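Packing Helpers Wanted for the Hokotex Sample Room in Mullham
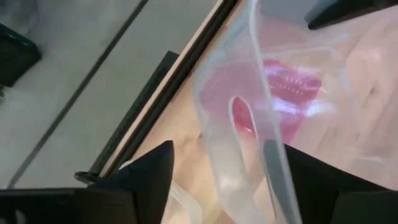
Pink packet and clear plastic bag on the packing table.

Hokotex is a small company which sends samples and small household goods to shops and private customers. We are looking for three packing helpers for our sample room in Mullham, on the second floor of the Albers building. The position is part-time and it starts in October.

What is the work

You take the small packets from the shelf, compare them with the order sheet and put them in plastic bags. After this you close the bag, put the label and place it in the correct box for the delivery. Most of the packets are light, but the plastic is thin and it wrinkles easily, so we need persons who have patience with their hands. A bag with a bad fold must be opened and packed again. On a usual shift one helper prepares 300 bags. In the first weeks we expect less than this, and you will work next to an experienced colleague.

At the end of the shift the tables are wiped and the empty bags are sorted by size. This is part of the paid time.

What we ask from you

You can work standing or sitting for a shift of four hours.
You can read an order sheet in English. Perfect grammar is not necessary (also we do not have it).
You can see the difference between similar colors. Our pink, rose and red packets are often mixed by new helpers.
You are at least 18 years old and have the permission to work.

Experience in a warehouse or a shop is welcome, but it is not required. Please tell us if you have allergy to dust or to plastic film, so that we can speak about it before you start.

What we offer

A contract of 30 weeks, with the possibility to stay longer.
Five shifts each week, in the morning or in the afternoon. You can choose, but please keep the same choice for one month.
Paid training during the first three shifts.
Bus 58 stops in front of the building, and we pay half of the monthly ticket.
Coffee and tea in the kitchen of Skustison, our neighbors on the same floor, with whom we share it.

How to apply

Please write a short letter, one page is enough, and say which shift you prefer. A résumé is helpful but we also read letters without it. You can leave the letter at the Hokotex desk or send it by post to Hokotex, Sample Room, Albers building, Mullham. The last day for applications is 27th March. We will answer every person, also if the answer is no.

The interview takes half an hour and includes a small packing exercise at the table. You do not need to bring any tools.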